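Cajas para acordarse

Rillik ocupa la planta baja de una antigua imprenta y se dedica a una cosa bastante pequeña: preparar cajas de recuerdos y de muestras, con compartimentos, para tiendas, museos locales y familias. La responsable del taller me recibió el 1 de septiembre, después de un agosto en que no cerraron ni un solo día.

– Empezamos con un pedido de Findia, que quería 92 cajas para enseñar sus productos – cuenta –. Nosotros dijimos que sí sin saber todavía cómo se cerraba una caja.

Desde entonces han entregado 1113. La cifra la lleva ella en un cuaderno, y me la dice sin mirarlo. El próximo encargo, de la casa Barbosa, es de 115 unidades, y hay otro cliente, Kukska, que pregunta por 3000. A este último todavía no le han contestado. «Es mucho dinero y también es mucho miedo», dice, y se ríe.

Le pregunto cómo se decide qué entra en una caja. Me explica que primero se trabaja siempre con pocas piezas, sobre una superficie clara, y que la tapa se deja aparte hasta que el orden convence a todos.
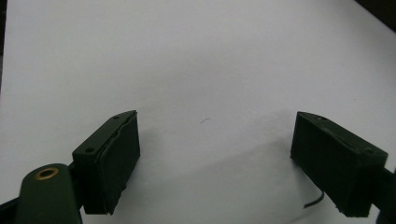
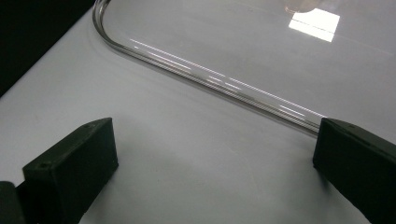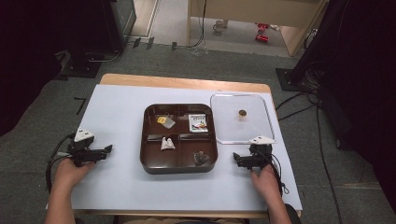

El orden, según ella, es la parte más lenta del oficio. Puede pasar una mañana entera cambiando dos piezas de lugar. Cuando el contenido es muy variado prefiere una bandeja cuadrada y oscura, dividida en cuatro, con una sola cosa en cada hueco: un sobrecito transparente con algo amarillo dentro, al lado una pieza impresa de colores, y en los huecos de abajo lo más arrugado y difícil, una cosa blanca y otra gris oscura. «Si lo blanco y lo oscuro están juntos, la vista descansa», afirma. Yo no lo había pensado nunca, pero después lo he comprobado en mi propio cajón.

De las tapas habla con menos cariño. Las transparentes le gustan a todo el mundo porque dejan ver el interior, pero recogen cada huella y cada reflejo de las lámparas. En invierno probaron unas de cartón y los clientes las devolvieron.

– La gente quiere mirar sin abrir – dice –. Lo entiendo, yo hago lo mismo con las cajas de mi madre.

Sobre el pedido grande no quiere prometer nada. Necesitaría otra mesa, más estanterías y una persona que tenga paciencia con las cosas pequeñas. Mientras tanto ha pedido a Kukska una lista completa de lo que desea guardar, y espera la respuesta.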